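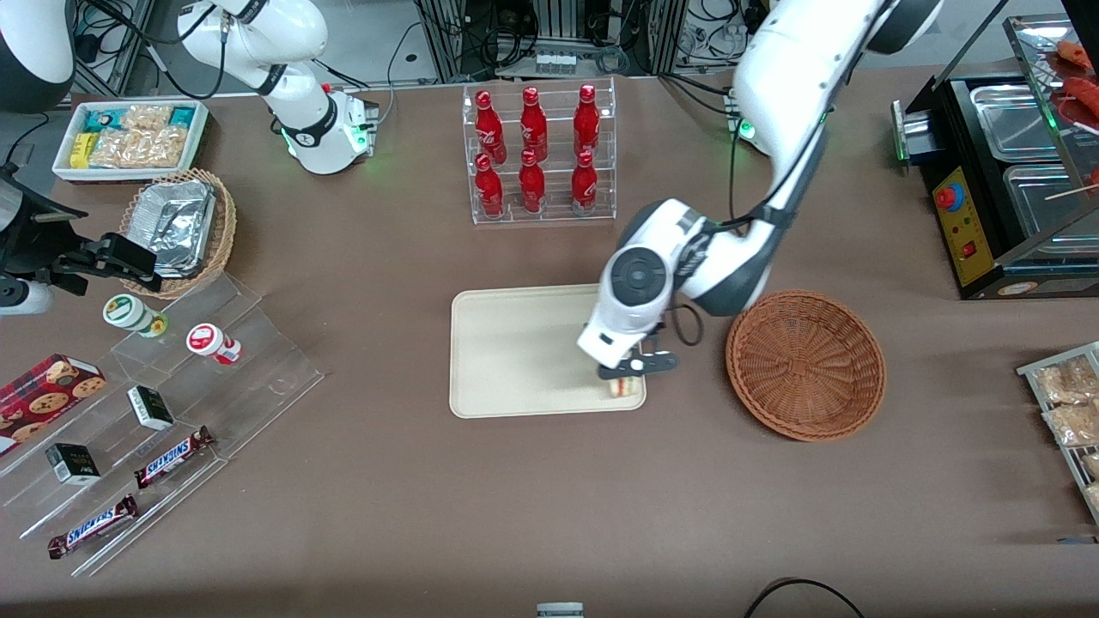 Projects > Rurkorstead Snack Counter > Progress reports

Progress report to the Betance fund, period ending December
Prepared by Kavinda Munshi

Dear Ms. Zúñiga,

I am writing to inform you how the work on the snack counter has advanced in this period.

The counter serves the evening students of the Rurkorstead center, who come directly from their jobs and often have not eaten. At present 56 students are registered, and on a usual evening 40 of them stop at the table before class.

Arrangement of the table. We have changed it two times. Cold drinks now have their place on a clear rack with two steps, so the bottles at the back can be read as easily as those at the front. Packaged snacks stay together in a white tray. Sandwiches are served from a cream tray with a raised rim, which is easy to wipe. For the rest we use woven baskets. Kuldeep Agarwal wished to have plastic ones, but the students prefer the wicker and we have kept it.

Supplies. Bhuiyan delivers the bread in the afternoon. In the first weeks the delivery was late on several occasions, and Rezaul Liyanage has agreed with them a fixed hour, 4 p.m. The boxed and bagged snacks are ordered from Rondia once a month.

Expenses. We have used 90 percent of the amount foreseen for food. The amount for equipment is spent completely, and we do not ask for more.

Difficulties. The sandwiches finish too early, and students of the last class find only the packaged things. Osaze Okeke proposes to hold back one part of them until the second break. We will try this from the next month.

I would be grateful if you could confirm the date of your visit, so that I can inform the teachers.

With kind regards,
Kavinda Munshi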